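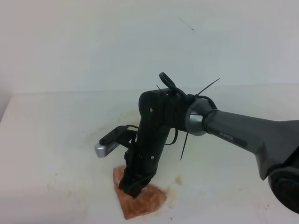

The arm presses its gripper onto a slice of meat during the open day at Pillodholm.

Kavance opened its food handling laboratory at Pillodholm to members and invited guests on 3 Jun 2019. The purpose of the day was to show how far the handling program has come since the laboratory moved from Nollevby, and to let people from the meat and fish trades see the arm at work for themselves. The hall was open through the morning, with talks in the afternoon.

Dr. Anil Chowdary, who leads the program, gave the opening remarks. He reminded guests that rigid goods such as cartons and trays have been moved by machine for decades, while a soft, uneven product remains hard to handle well. A cut of meat bends and sticks, and no two cuts are quite alike. The program studies how a two-finger gripper should approach such a product, how firmly it should press, and at what point along the edge it should close.
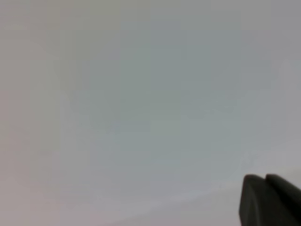 Close view from the wrist camera, with the tips of the gripper fingers at lower right.

Much of the morning's discussion concerned the wrist camera. Chiyo Aoki, senior engineer, explained that a camera carried close to the fingers gives the program a view of the point of contact, but that at short range a plain surface offers very little to focus on. Her group therefore records the wrist view together with a wider view of the workspace, and both are used when a run is reviewed. The laboratory now holds 3,883 recorded runs, of which 2,809 were made after the present gripper was fitted in January.

Several guests from processing plants asked about hygiene. Ms. Aoki replied that the laboratory setup is a research station and has not been designed for washdown. Raw product leaves juice and fat on any surface it touches, and a machine meant for a plant would need sealed joints, covered cables and fingers that can be removed for cleaning. That work has been assigned to the second stage of the program.

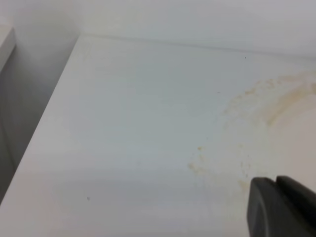 The second stage will be carried out jointly with Sakai, whose engineers attended the open day and spoke briefly on the cleaning of food contact surfaces. Under the agreement, Sakai will prepare three designs for a washable finger, and Kavance will test each one over 2,000 runs – the same number used in the first trials at Nollevby. Results will be shared with members as each design is completed.

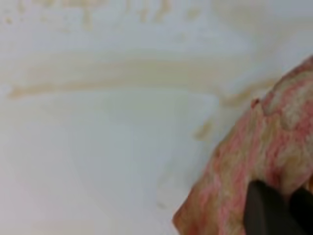
Will the laboratory accept product samples from member companies?
Members may propose a product for testing by writing to the program office at Pillodholm. Proposals should state the type of cut, its usual thickness and the way it is handled at present. Samples should not be sent until the office has confirmed a test period in writing.

Kavance thanks all those who attended, and the staff at Pillodholm who prepared the hall. Copies of the afternoon talks are available to members on request.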